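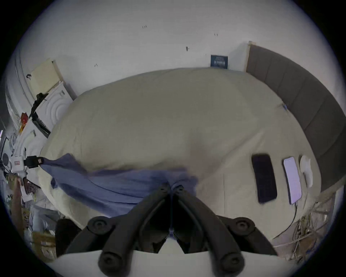
# wundwood-plant-notices

自動車部品サプライヤーが公表した工場の閉鎖、移管、縮小に関する告知を、1告知1レコードで構造化したデータセットである。対象は欧州域内の拠点に限る。保守はWundwoodのデータ班が行う。

最終更新: 2025年10月18日

## 概要

| 項目 | 内容 |
|---|---|
| レコード数 | 614 |
| 単位 | 告知(拠点ではない) |
| 形式 | CSV(UTF-8、BOMなし)、Parquet |
| 原文の言語 | 独、仏、英、西、伊、チェコ、ポーランド |
| 派生フィールドの言語 | 英語 |
| 更新頻度 | 不定期。次回は12月の予定 |
| ライセンス | 派生フィールドはCC BY 4.0。原文は含まない |

同一拠点について複数回の告知がある場合、それぞれが別レコードになる。拠点単位で集計するときは必ず `site_id` で束ねること。レコード数をそのまま「閉鎖工場数」として引用した例が過去にあり、値が大きく出る。

## ファイル構成

```
data/
 notices.csv
 notices.parquet
 sites.csv
 revisions.csv
schema/
 notices.schema.json
scripts/
 fetch.py
 normalize.py
 validate.py
CHANGELOG.md
```

`notices.csv` が本体である。`sites.csv` は拠点マスタ、`revisions.csv` は公表後に企業側が内容を訂正した履歴を持つ。Parquet版はCSV版から生成しており、内容に差はない。型の解釈で揉めたくない場合はParquet版を使う。

## フィールド

| 名前 | 型 | 必須 | 説明 |
|---|---|---|---|
| `notice_id` | string | ○ | 告知の識別子。再利用しない |
| `site_id` | string | ○ | `sites.csv` への外部キー |
| `issuer` | string | ○ | 告知の発行主体。正規化前の表記 |
| `issuer_norm` | string | ○ | 正規化後の社名 |
| `published_on` | date | ○ | 原文の公表日 |
| `action` | enum | ○ | 下記参照 |
| `segment` | enum | ○ | 部品区分 |
| `effective_on` | date | | 実施予定日。月までしか書かれていない場合は空欄 |
| `effective_text` | string | | 実施時期の原文表現を英訳したもの |
| `jobs_low` | int | | 影響人員の下限 |
| `jobs_high` | int | | 影響人員の上限 |
| `charge_eur` | int | | 計上予定の費用(ユーロ) |
| `confidence` | enum | ○ | `high` / `medium` / `low` |

### `action` の値

`action` は7種類とする。

- `closure`: 拠点の全面停止
- `partial_closure`: 一部ラインまたは一部建屋の停止
- `relocation`: 生産の他拠点への移管。受け入れ先が明示されているもの
- `downsizing`: 拠点を維持したままの人員削減
- `sale`: 第三者への売却、または売却交渉の開始
- `suspension`: 再開の可能性を残した一時停止
- `withdrawn`: 以前の告知の撤回

`relocation` と `closure` が重なる告知は多い。受け入れ先の拠点名か国名が原文にあれば `relocation`、なければ `closure` とする。「グループ内の他拠点に集約する」だけの文面は受け入れ先の明示とみなさない。

### `segment` の値

値の一覧はスキーマファイルにある。内燃機関向けと電動車向けの両方を生産する拠点では、告知の対象になったラインの区分を採る。拠点全体が対象の場合は `mixed` を入れる。ワイヤーハーネスは電装ではなく独立した区分とした。旧版では電装に含めていたため、旧版と接続して時系列を組む場合は注意が必要である。

## 収集方法

原文は各社の投資家向けページ、報道発表ページ、および法定公告の公開分から取得した。報道記事は情報源として採用していない。記事にしか出てこない数値は、正しい可能性が高くても入れない方針である。

`fetch.py` は対象ページの一覧を読み、1ホストあたり300秒の間隔を空けて取得する。1ジョブの制限時間は600秒で、超過した場合は当該ホストを次回に回す。再試行の上限は設定ファイルで変更できるが、間隔を短くする変更は受け付けない。

抽出は半自動である。日付、通貨、人員の候補を正規表現で拾い、担当者が原文と突き合わせて確定する。`action` と `segment` は人手のみで付与した。二人が独立に付与し、食い違ったものは三人目が裁定する。裁定を経たレコードの `confidence` は `high` にしない。

## 正規化の規則

**社名。** 法人形態の略号(GmbH、S.A.、s.r.o. など)は落とす。合弁会社は持分比率にかかわらず合弁会社名を採り、親会社には寄せない。公表後に社名が変わった場合は公表時点の名称を `issuer` に残し、`issuer_norm` を新名称に更新する。更新の記録は `CHANGELOG.md` にある。

**人員。** 「最大で」とある場合は `jobs_high` のみ、「少なくとも」とある場合は `jobs_low` のみを埋める。単一の値なら両方に同じ値を入れる。派遣労働者を含むか不明な告知が相当数あり、これを区別するフィールドは設けていない。グループ全体の削減数しか示されていない告知では、拠点への按分をせず両方とも空欄とする。

**費用。** ユーロ以外の通貨は公表日の参照レートで換算し、小数点以下を切り捨てる。減損と退職給付が合算で示されている場合は合算のまま入れる。内訳が欲しい利用者は原文を参照すること。

**日付。** 「年末まで」「第2四半期中」などの表現は日付に変換しない。`effective_on` を空欄にし、`effective_text` に残す。旧版では期末日を機械的に補っていたが、実施時期の分布が期末に偏るため廃止した。

## 使用例

```python
import pandas as pd

n = pd.read_parquet("data/notices.parquet")
s = pd.read_csv("data/sites.csv")

latest = (
 n.sort_values(["published_on", "notice_id"])
 .groupby("site_id", as_index=False)
 .tail(1)
 .query("action != 'withdrawn'")
 .merge(s, on="site_id", how="left")
)
```

拠点ごとに最新の告知だけを残し、撤回済みを除く処理である。`withdrawn` を先に除いてから最新を取ると、撤回前の告知が生き残る。順序を入れ替えないこと。

検証は次のコマンドで行う。

```
python scripts/validate.py data/notices.csv --schema schema/notices.schema.json
```

外部キーの欠落、`jobs_low` が `jobs_high` を上回る行、`effective_on` が `published_on` より前の行を検出する。最後の条件は警告扱いで、エラーにはならない。実施後に公表された告知が実在するためである。

## 既知の問題

- 上場企業に偏っている。非上場の小規模サプライヤーは法定公告に現れない限り捕捉できない。
- 国によって法定公告の公開範囲が異なる。国別の件数比較は、閉鎖の多寡だけでなく開示制度の差も反映する。
- Flernoseck系列の拠点は、持株会社と事業会社の双方が同じ内容を別々に公表していた時期がある。重複は事業会社側に寄せたが、文面が微妙に異なるものは残っている可能性がある。
- Mudicoの `issuer_norm` は、分社後の二社を区別できていない。公表文に法人名の記載がなく、住所から判断できるものだけを分けた。
- PDFの表組みから取得した `charge_eur` には、千ユーロ単位と百万ユーロ単位の取り違えが以前あった。現行版で修正済み。旧版の値は使わないこと。
- `suspension` のその後を追跡していない。再開の告知が出ないまま稼働している拠点がある。

## 想定する用途、想定しない用途

産業再編の記述統計、告知文の分類モデルの評価、他の雇用統計との突き合わせを想定している。

個別企業の信用判断に使うことは想定していない。告知は計画の公表であり、実施の確認ではない。労使協議の結果、人員数が告知より小さくなることは珍しくないが、本データは企業が訂正を公表しない限り追随しない。株価への影響を測るイベントスタディにも不向きである。`published_on` は日付までで時刻を持たず、取引時間との前後関係が判定できない。

## 訂正の受付

誤りの報告はissueで受け付ける。`notice_id`、該当フィールド、正しいと考える値、根拠となる原文の所在を記載する。根拠が報道記事のみの場合は保留とし、一次資料が確認できた時点で反映する。

拠点マスタの座標に関する報告は `sites` ラベルを付ける。座標は市町村の代表点であり、工場の所在地そのものではない。この点の精度向上は予定していない。

## 変更履歴(抜粋)

現行版

- `segment` からワイヤーハーネスを分離
- `effective_on` の期末日補完を廃止し、`effective_text` を追加
- Ó Dubhghaillの社名表記が文字コード変換で崩れていたのを修正。照合にはNFCで正規化した文字列を使う
- `revisions.csv` を新設

次版の予定

- `withdrawn` から元の告知への参照フィールドを追加
- 派遣労働者の扱いを示すフラグの試験導入
- チェコ語の法定公告について、取得対象ページの見直し

## 引用

```
Wundwood. wundwood-plant-notices: European automotive supplier
plant notices. Data card and CSV/Parquet release, 2025.
```

集計値を引用する場合は、告知単位か拠点単位かを併記すること。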